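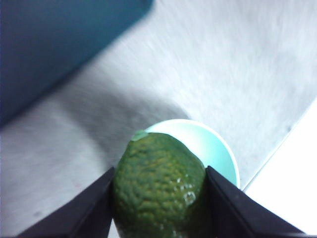 Ticket 183 – Brilik two-finger kit releases too early over bowl

The Brilik kit we have on trial through Dalidetti opens before it reaches the place height when the target is a bowl. It is the standard kit: two rigid black fingers, the wrist camera and the Rana control software, with no optional pads fitted. In the wrist view the fingertips press on either side of a green citrus fruit with the bowl just past it, and the right tip comes a little higher up the peel than the left. We don't know if that difference is real or only the angle of the camera, and would like that answered too. The fault shows up on round fruit. Bananas go down where they should.

Opened: 5/17/25
Product: Brilik two-finger kit, trial unit
Software: Rana, stable channel
Supplier: Dalidetti
Priority: Normal
Status: Open

What we expected
The arm takes a piece of fruit from the bench, moves over the bowl, lowers to the place height and opens. The fruit ends up in the bowl with no drop to speak of.

What happens
The arm moves over the bowl, starts to lower, then opens 12 mm above the set height. The job log records the place as complete and shows no warning. Larger fruit lands hard enough to shift the bowl, and the next place in the sequence is then off centre.

Tried so far
Restarted the controller. No change.
Reloaded the job from backup. No change.
Re-ran the finger zero routine with nothing in the grip. It passed.
Turned the grip force down, then up. The fruit held at both settings and the early opening stayed the same.
Swapped the camera cable for the spare. No change.

Reply from Dalidetti support

Thanks for the detail. An early opening with no warning usually means the kit believes it has reached the surface. Rana can end a lowering move in two ways, by set height or by contact, and the contact setting is on by default in the fruit and produce template. Please check which one your job uses. It's under Place, then Finish move.

On the fingertips, please close them with nothing between them and look from the front. If the points meet, the fingers are seated properly. If one sits proud of the other, loosen both screws on that finger, push it fully home and tighten again. Don't use the zero routine to correct this, as it only deals with opening width.

Could you also send a view of the bench from the side, with the tray and bowl where you normally run them?

Customer update

The points meet with the fingers closed, so I think we can put that one down to camera angle. Finish move was set to contact. I changed it to height and the early opening went away on the first run, then came back later in the day – less often, but it does come back. Side view attached.

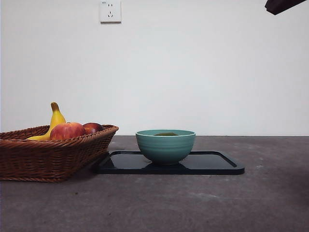

Bench from the side: fruit basket, black tray with the bowl on it, clear space to the right.

We use the tray so the bowl can be lifted away in one go at the end of a batch. The basket stays put. The bench lighting is the ordinary room lighting and there is nothing extra fitted to the arm.

Reply from Dalidetti support

The tray may be the rest of the problem. It has a shiny surface, and you can see pale patches of light on it, mostly towards the left, and a dark reflection under the base of the bowl. The depth check in Rana runs once before each place, even with Finish move set to height, and adjusts the height if it thinks the surface has moved. Glossy black is a poor background for that check. The matte grey of the bench is much easier for it.

Please try the following, one at a time, so we know which one did the work:

1. Take the tray out and stand the bowl straight on the bench. Teach the place height again, as the tray has a thickness of its own.
2. If you need the tray, put a plain matte mat over it and teach the height again.
3. In Rana, open Depth check and set the settling delay to 800 ms. The default is shorter and can catch the arm while it is still moving slightly.

Leave the grip force where you had it originally. A dimpled citrus peel doesn't need more than the template value with these fingers, and a higher force will mark softer fruit.

Customer update

Step one fixed it. Bowl on the bare bench, height taught again, no early openings for the whole of the afternoon. Put the tray back without a mat and the fault was back within a few places. With the mat on the tray it ran properly again, apart from one place where the mat had curled at the corner. We have since taped it down.

The longer settling delay made no difference that we could find with the bare tray. We have left it on with the mat, as the cycle time is still acceptable for us.

Some comments for the trial review, if you can pass them on to Otimix as the manufacturer:

The manual doesn't mention that the depth check still runs in height mode. The menu wording suggests it doesn't, and that cost us most of a day.
A place that finishes above the taught height should give a warning of some kind. The log had it down as complete each time.
The finger seating check you described is quick and useful. It should be in the setup section.
The fingers themselves have been fine. We have had no slips on citrus or apples.

Reply from Dalidetti support

Passed on to Otimix with the job log. They have confirmed that the depth check is independent of Finish move and say the menu text will be reworded in the July release of Rana. The request for a height warning has been logged separately and has no release against it yet.

The 30-day trial period will be restarted from the day the mat went down, so you don't lose the time spent on this. A matte tray is available as an accessory for the Brilik kit – we'll add one to your next delivery at no charge. Teach the place height again when you change over.

Status changed: Open to Resolved, workaround in place
Linked request: Warning when a place finishes above taught height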